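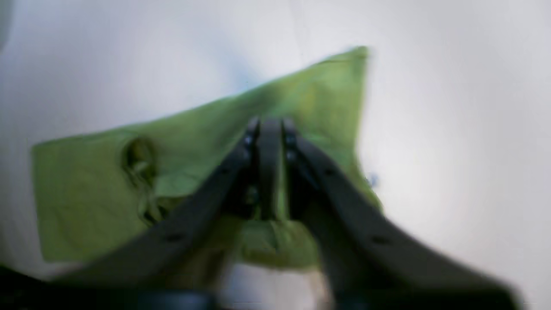 267

Chapter 9
Flat Textiles: Spreading, Smoothing and Folding

A cloth that has been dropped on a work surface holds folds in no fixed order. Before it can be folded to size it must be spread, and the spreading determines how square the finished piece will be. A light green cloth on a pale white surface is easy to read at the edges; white on white is not, and laundries that handle mostly white goods often choose a darker table.

This chapter covers small flat pieces up to 916 mm on the longer side. Larger sheets are treated in Chapter 11.

9.1 Terms

Crumple: an irregular set of folds with no common direction.
Spread: the state in which all four corners are visible and no layer covers another.
Hem line: the stitched edge used as the reference for the first fold.

9.2 Finding the first corner

Locate any free corner and draw it outward along the table. Do not lift the cloth by its center, as the corners then hang together and may twist. The Plernell method (Kubíček) starts from the hem line instead and is described in Section 9.4.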